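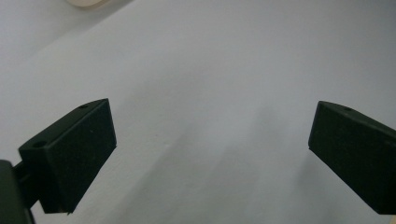 I bought the Dadatine folding desk in December, after my old one lost an argument with a moving van. It cost 204 dollars, which in Cloninberg will get you a desk or a very good chair, never both.

Assembly took two evenings. The manual has nine steps, and step six is a drawing of step five seen from behind. Afshin Shojaei came over to help and mostly read the warnings aloud. The hinges are stiff, in a good way, and the top stays put when I lean on it to think, or to nap.

Now the gripes. The drawer holds one notebook and a grudge. The legs fold flat, as promised, but only if you move the cable tray first, and the cable tray would prefer to stay. Clastside, who sell it, claim the hinge is good for 1,000 folds. I've done nine and my thumb has opinions.

Would I buy it again? Probably — it fits under the window and it doesn't wobble when I type. The Bepari I tried in the shop wobbled when I looked at it. If you need a real drawer, keep shopping. If you own a filing cabinet already, go ahead, and do the hinges before the legs.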